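About Humov

Humov writes the software that sits between what a camera sees and what an arm does next. Perception, grasp planning, motion planning, plus the unglamorous tooling that tells you which of those was to blame. We don't build arms. People keep shipping us brochures for bolts anyway.

The company started when Snežana Petek got tired of waiting her turn for the one working arm at Dundmont, where she wrote controllers. She built a simulator at home so she could crash things in private. Two colleagues asked to borrow it, then quit to work on it, and there are now 20 of us, several of whom have seen a real factory.

Our main product is Honmont, a planner for picking small parts out of shallow trays. Small parts are rude. They hide under the arm, lie in its shadow and look different from every angle. So each release has to get through 179 test setups in simulation before it goes near a customer's hardware, and we add another whenever somebody finds a new way to embarrass us. 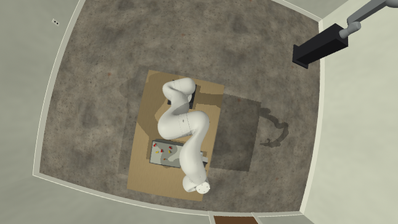 A Honmont tray setup in simulation, with red and yellow pieces to pick.

A full run takes 7 hours. We start it in the evening and read the damage over coffee. The replay tool, Weerasinghe, shows what the planner believed at each step, and it is by some distance the thing customers thank us for most. The planner team is being very mature about this.

We work from one long room above a tile shop and take on a few new projects each February. If you have a tray, an arm and a grudge, write to us. First calls last 30 minutes and there are no slides.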